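**Hand-held grippers in real homes: what house rules do you actually use?**

*Posted by Brittany Lapointe, July 7, 2023*

Hi all! I've just been put in charge of writing the session rules for our demo collection (packing and unpacking boxes, two hand-held grippers, one person, ordinary flats and bedrooms). What I inherited from the Madumance job is a single page that says "be careful and tidy up after", and that's your lot. We did 471 episodes under it and I had to bin 58... no, sorry, I've just looked again, it was 8, but it was a whole evening's work and it felt like more.

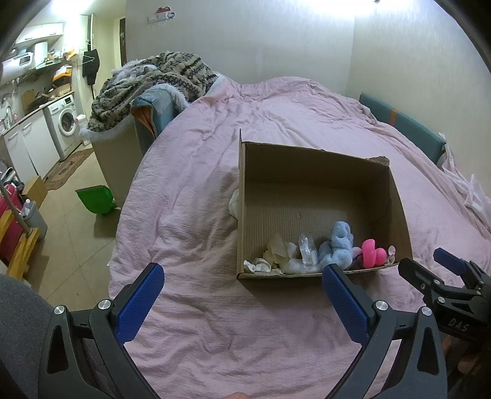
My main worries are what people's hands should be doing between grasps, whether we need a fixed starting pose, and how fussy to be about personal stuff in the rest of the room. I don't want a forty-page manual that gets ignored. What do you lot write down, and what do you leave to common sense?

**Margit Bakos**

Ooh, I've been through this! We went from no rules to far too many and then cut back. The ones that survived on our Sosel sheet:

- Both grippers start open and still, and you count to two before moving.
- One object per grasp. If you drop it, carry on and pick it up again, don't reset.
- Fingers stay on the handles and well away from the jaws and the linkage (I've pinched mine, it hurts!).
- Look over the pads before each batch and swap any that are peeling.
- The householder signs off on the room before you start, and anything with a name or address on it goes in a drawer.

That last one matters more than you'd think. Labels on bags and parcels are so easy to miss when you're busy with the task.

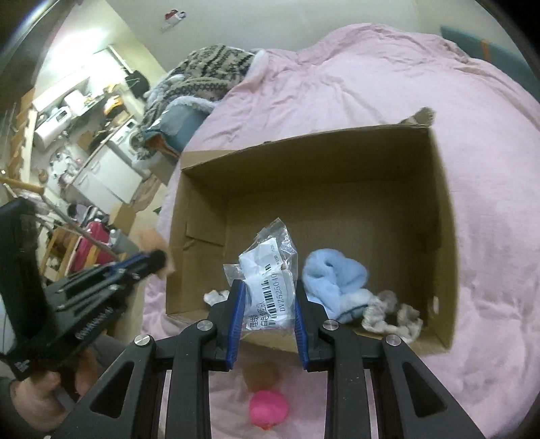 I'd also write down what counts as finished. We had Harpreet and Jade both doing "pack the box", and one of them folded the flaps in every time while the other left them up. Neither was wrong, it just wasn't on the sheet, and we had 858 episodes to go back and tag by hand. Never again!

**Harpreet Morin**

I was the flap folder, for the record. Agree with Margit, apart from the count to two. I'd make it three, people rush.

**Aaliyah Doucette**

just use common sense?? we never had a sheet on Lolel and it was fine. keep drinks off the bed though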